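Ticket: Gripper purchase, second quote from Nosteo
Opened by: Graciela Godoy
Status: Waiting on vendor
Date: 2024-10-04

Problem
Nosteo wants us to buy the wide finger pads for the Flernstead cell before the budget closes. Their case rests on simulated trials with small wire parts. I asked in September for trials on real parts and got more renders.

Log
1. Read the quote. Pads are $700 a set, and shipping is extra. The mounting plate we already own is not mentioned anywhere.
2. Asked how many of the 100 simulated grasps used thin wire. Answer: 20. The rest were blocks, so I don't see how the headline number applies to us.
3. Asked Sepúlveda whether the arm's controller license covers a new gripper profile. He thinks so - I want that in writing.
4. Opened the wire puzzle run. Black gripper, wood tabletop, the puzzle between the fingers with its rectangular loop close to the right pad. A still tells me nothing about grip force or whether the chain would snag. 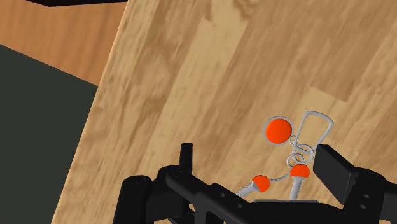 5. Sent Nosteo a request for a loaner set, 24 days, no deposit. If they refuse, I'll ask Cluvesska for a price on narrow pads.

Next action
Hold the purchase order. No money moves on renders alone.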